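Clarkbridge toy library adds a building-block table
December 26, 2025

The Clarkbridge toy library has set up a table for small building blocks, with a black base plate on a yellow sheet – a surface chosen so that dropped pieces are easy to find. Sessions last 20 minutes. The block stock will rise from 68 sets to 100 by October.
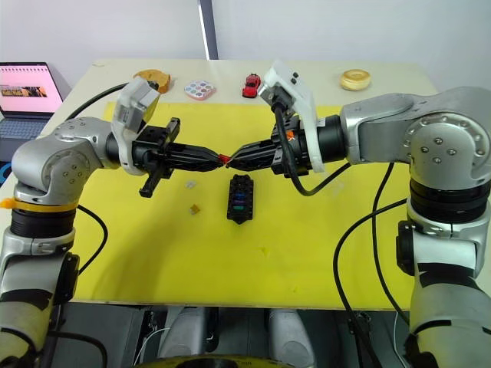

Zdenka Lazarević asked whether the 20 minutes would include sorting the pieces back into their boxes.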